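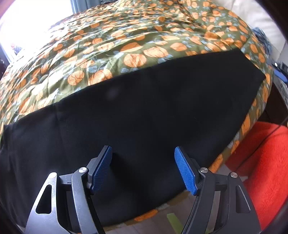

Pukeck Plain Black Cloth, Cut Length

Plain black fabric with a matte face, sold as a single cut length. It is used as a throw over a bed or couch, as a table cover, as lining for a display shelf, or as a backdrop for photographing small goods. There is no print, border or logo on it.

Product code: 538
Colour: black
Pattern: none
Finish: matte
Edges: cut and overlocked in black thread
Sold as: single length, folded

Sizing

The cloth is cut by hand from the roll and the ends are not always square. Lay it out flat before you measure it against a bed or table. Customers who need a true rectangle should allow for trimming, or ask us to square the ends before it leaves the workroom. There is a $17 charge for squaring, and it adds 2 working days to the order.

On a bed

Most of these go out as bed throws. On a double bed the cloth can be laid across the foot or on the diagonal over a patterned bedspread. It goes with olive, grey, rust and most dark greens. On a white or cream doona, wash the cloth once by itself beforehand, as new black dye can rub off on pale cotton.

It is a flat cloth with no padding and won't do the job of a blanket. If you want something warmer in the same colour, look at the Getby wool blend on the Throws page.

Marks and lint

Plain black shows everything. Dust, pet hair and chalky marks turn up as pale grey patches, mainly on the top side. A lint roller or a damp cloth removes most of them. Don't scrub, because rubbing leaves a shiny spot that catches the light and doesn't come out in the wash.

Fold lines

The cloth is posted folded and will have creases when it arrives. Hang it overnight or press it on the reverse with a cool iron. A faint line may stay along the centre fold until the first wash. If you are using it as a backdrop, ask for it rolled on a tube. Tubes go by courier only and can't be sent to a PO box.

Washing

Cold machine wash, dark colours only. Turn the cloth so the face is inside. Line dry in the shade. No bleach, no fabric softener, no tumble drying.

Price and availability

$56 per length, GST included. The next delivery from Chrysikopoulos, who supply the roll, is due in February. Orders placed before then are filled from stock on hand, and dye lots can differ slightly between deliveries. If you need two lengths to match, order them together.

Returns

Unwashed lengths can be returned in the original wrap. Squared or trimmed lengths can't be returned unless there is a fault in the weave.

For trade orders or fabric swatches, contact Faizal Halim in the workroom before 3 pm. Zallix account holders should put their account number on the order form.

Shares: 17
Comments: 2
Last updated: February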